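Papers > Storage and Retrieval > Small-format card stock
Print | E-mail
Reading time: 2 minutes

3.2 Upright filing in shallow boxes

Greeting cards and gift tags are usually kept flat, in the packet in which they were sold. Flat storage protects the corners but hides every design except the top one, and a card near the bottom can be reached only by lifting the rest. The Wondamano trial compared flat and upright storage for 350 small cards, sorted at an ordinary kitchen counter.

For the upright condition, cards were placed in clear plastic boxes with separate lids. Strips of coloured tape were used as markers on the box, so that its orientation could be read at a glance (Figure 4). The lid was set down behind the box during filing and replaced at the end of each batch of 20.
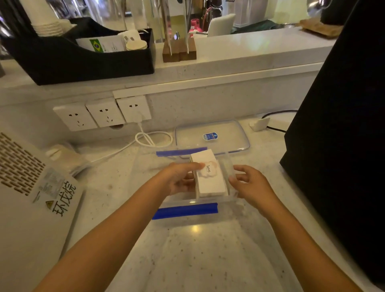 Figure 4. Filing a card printed "love." in a clear box marked with blue tape.

Loading was slower in the upright condition. A card has to be steadied until its neighbours support it, and most people used one hand for the card and the other for the side of the box – a habit that became less common as the box filled. Retrieval showed the opposite pattern. Of 481 timed retrievals, the upright boxes gave the shorter time in all but the smallest batches, where the two methods could not be separated.

Box depth was not varied. The earlier Tapley study used deeper boxes and a larger stock of 1,000 cards, and reported more bending at the lower edge. No comparable damage was recorded in the present trial, although heavier card was excluded from it. Section 3.3 deals with dividers.

Print | E-mail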